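采购交流 » 自动化设备 » 手持夹爪到底要不要单独立项?(预算贴,欢迎拍砖)
2024年7月11日,星期四 发帖人:Svenja Lindemann

先说结论:年度预算表里“采集工具”这一行,我填了三次,被退了三次。第一次理由是写得太细,第二次是写得太粗,第三次没写理由。

我们现在的配置是手持夹爪5把,四月份买的,供应商Skener。当时每把报价400欧,备用指头189欧一对。看着很便宜是不是?我当时也这么觉得,还在会上说了句“零头而已”,这句话后来被写进了会议纪要。

问题出在任务清单上。清单上的东西不归我定,今天夹书,明天夹大塑料容器,指头开口够不够、要不要换软垫、换了谁出钱,全都得提前写进预算。
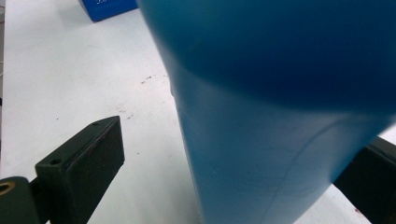

Svenja Lindemann
设备规划,Timanham实验室

像这种圆鼓鼓的塑料容器,两边指头是硬的平面,容器是弧的,接触面就那么一点。我想给指头加一层软垫,Weidemann那边报了个套件,连运费2567欧。我拿着这个数字去找领导,领导问我,买5把夹爪总共才多少钱。我说2000。他就看着我。

所以想问各位:配件比本体贵,这种账你们怎么往上报?

——

2楼 螺丝刀不借
拆开报。本体走设备,软垫走耗材。耗材没人看,设备人人看。我在厂里干了这么多年,就学会这一件事。

3楼 老秦调机器
不同意楼上。耗材是没人看,但年底盘点的时候有人看。2567的“耗材”,你解释给审计听?
再说这个价也离谱。自己买硅胶片,裁一裁,贴上去,一顿饭钱。

4楼 螺丝刀不借
硅胶片贴上去,干到下午就卷边了。你贴过吗?

5楼 老秦调机器
贴过。卷边了就再贴一张。

6楼 Svenja Lindemann(楼主)
两位先别打。硅胶片我考虑过,麻烦在于每个人贴的厚度不一样,采回来的数据开合量对不上,处理数据的同事会来找我谈心。他们谈心的时间也是工时,工时也在我的表里。

另外补充一点,指头磨损比我预想的快,边角都有磨痕了。备件我只按一年一对报的,现在看这个数字相当乐观。

7楼 夜班猫
插一句,楼主桌面那一块要不要也算进去?我们换过一次台面,结果比夹爪还费钱。

8楼 Svenja Lindemann(楼主)
台面单独一行,已经被砍了。砍的人批注:“桌子不是有吗。”
桌子确实有。上面有褐色的斑,来历不明,我也不打算查。做采集的时候书往上一放,镜头里什么都拍得清清楚楚。
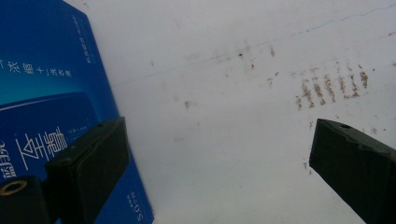

书这类扁平的东西又是另一笔账。平放在桌上,封面又滑,指头从侧面进去,书要是厚还好说,薄的就得先想办法让它翘起来。Plustomov有一款薄指尖,专门对付这种,可是跟Skener的安装座不通用,要配转接板,转接板不零卖,得跟它家的整套一起买。我把这句话原样抄进了申请理由,领导批了两个字:再议。

9楼 阿哲在补货
为什么一定要夹平放的书?把书立起来不行吗?任务清单改一下,一分钱不花。

10楼 Svenja Lindemann(楼主)
清单上写的就是平放。改清单要走变更流程,流程要三个部门签字,签完大概够我退休。

11楼 老秦调机器
阿哲这个思路我支持。很多设备预算其实是在给懒得改的流程买单。先改流程,再谈买东西,顺序别反。

12楼 螺丝刀不借
你去改一个给我看看。

13楼 夜班猫
我们的做法供参考:先租后买。软垫套件、薄指尖都借样品来试,试完写一页纸,附上失败的次数,领导看失败次数比看报价单有耐心。Weidemann可以问问能不能借,别发邮件,打电话。

14楼 Svenja Lindemann(楼主)
这条有用,记下了。我准备这么报:本体不动,备用指头按两对报,软垫先借后买,薄指尖放到下半年,台面换个名字再报一次。名字征集中,目前候选是“光学背景平面”。

15楼 螺丝刀不借
“光学背景平面”,能多要一个零。

16楼 老秦调机器
我收回前面的话,你比审计难对付。不过硅胶片还是便宜。

——
读者评论

kiki_0417:我们的预算员看到“其他”两个字就画圈,看到“光学”反而直接签了。亲测。

半桶水:2楼的办法别学,我学过,后来写了很长的情况说明。

路过的采购:备件一年两对还是少,易损件我都按季度报。报多了可以退,报少了只能看着夹爪发呆。

wangmu:转接板自己找人铣一块啊,为什么要买整套?

半桶水:回楼上,铣一块,保修就没了。问就是经验。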